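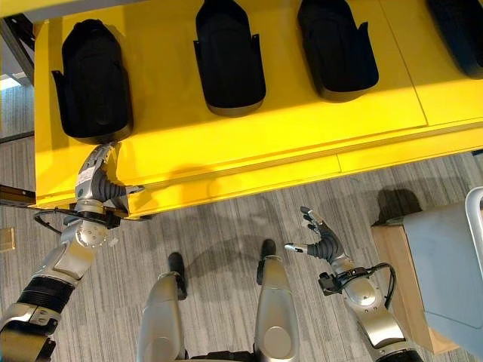
Pridon hand service kit, second edition
Reviewed by Lionel Leclerc, 12 Mar 2020

We bought the kit in November to look after the hands and wrists on a two-armed humanoid. It replaces a drawer of mixed hex keys and a borrowed torque driver from Serden. I have used it for every scheduled check since then.

Contents: one torque driver, 8 bits, a cable gauge, thread lock, spare wrist screws and a laminated setting card. The case is stiff to open. The foam holds the bits well, but the gauge works loose when the case is carried upright.

Setting up takes a while the first time. The card lists the wrist screws in tightening order and gives one setting for all of them, though our unit needs a lower one on the inner row. Nhàn Lã found this in the arm maker's manual. Pridon has since confirmed it by email and says the card will be corrected.

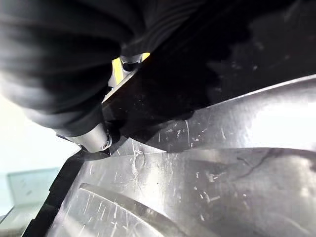

Clearance at the wrist is the check I do most often, and the kit covers it poorly. The gauge is meant for cable loops and is too thick for use between a fitting and a work surface. Over scratched steel with strong glare on it, as we have, the gap under the tip of a short silver cylinder is also hard to judge by eye. I use a set of plain feeler blades instead. A raised ridge in the metal needs its own measurement, as a height taken on a flat part will be wrong there.

The driver itself is good. It clicks cleanly at low settings, and the long bit reaches recessed heads without touching the cable. After 70 checks the smallest bit shows wear at the corners. Replacements come in packs of 5.

Chanida Thammasiri tried the Savolainen kit on the same arms and preferred its case, but it has no low-range driver.

Recommended for the driver. Buy feeler blades separately, and check the card against your own manual before tightening anything.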